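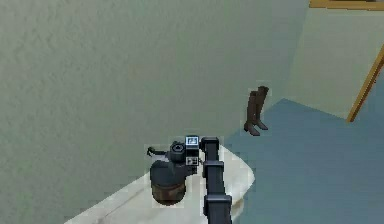

A reply to my last post wants to know if walking the whole Drumau loop in one go is worth it, or if it's better to split it over a weekend. One go! Do it in one go!! Long answer coming, sorry in advance

OK so the loop starts in Hirinville, behind the bus station, and the first 3 miles are pretty dull. Parking lots, a tile warehouse, a lot of fence. Stick with it

Then you hit the Pirkiler steps and everything changes. 956 of them, and yes I counted, twice, because I lost track the first time and it bugged me all winter

The top is just grass and wind and the best view of the river anywhere on the route. I ate two cheese rolls up there and was so happy I nearly called my mom

Boots or sneakers? Either one is fine on the steps. After rain I'd want boots for the bit past the quarry - it's clay and it grabs you

Total is 13 miles if you don't miss the turn at the water tower. I have missed the turn at the water tower. Look for the green gate, go LEFT

Esteves (the bakery, bottom of the hill on the way back) shuts early in August so plan for that. The almond thing with the crackly top is the one you want

Water: there's a tap by the chapel and that's it until Esteves. Bring 2 bottles, 3 if it's hot

Anyway I'm going again as soon as my knee lets me. If you do it before me please post the view, I miss it so much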